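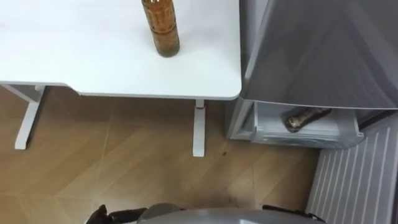

Staff refreshment point: progress to the end of November

Prepared by Oleksandra Ivanyshyn for the Shemweta workplace fund

The refreshment point on the second floor at Trovley is set up and in daily use. It consists of a white table and a refrigerator beside it, stocked with bottled tea and small bottled drinks. The floor did not need replacing and the money set aside for it has not been touched.

Spending

The grant was 2000. We have spent 529, mostly on the first drinks order from Hurov and on delivery. The refrigerator came from our old office at no cost to the fund.

Stocking

New bottles go on the table first and are moved into the refrigerator from there. Tea is kept on the lower shelves and the small bottles in the door.

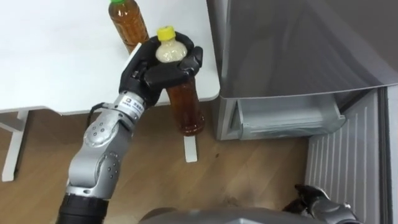
We changed the order once during the period. The small bottles were running out well before the tea, so the next delivery has more of them and fewer of the tall ones. Anon quoted for the same drinks, but their minimum order was more than we can store — we have room for 30 bottles and no cupboard nearby.

Problems

Deliveries arrive at 2 p.m., when the corridor is busy. Hurov has agreed to try mornings. We also had complaints about empties being left out, and a recycling bin has been ordered.
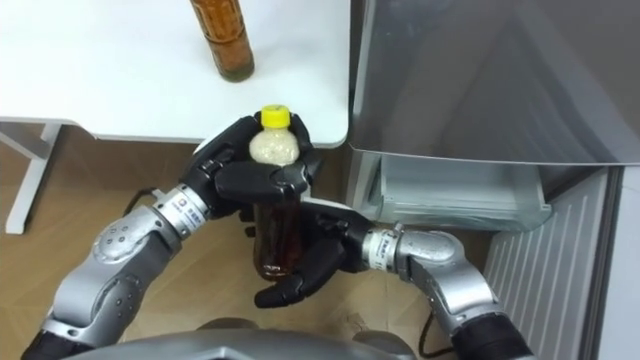

Bottled tea at the refreshment point, with the refrigerator open.

Next period

Fit the recycling bin, confirm the morning delivery time and put up a restocking sheet. No further funds are requested at this stage.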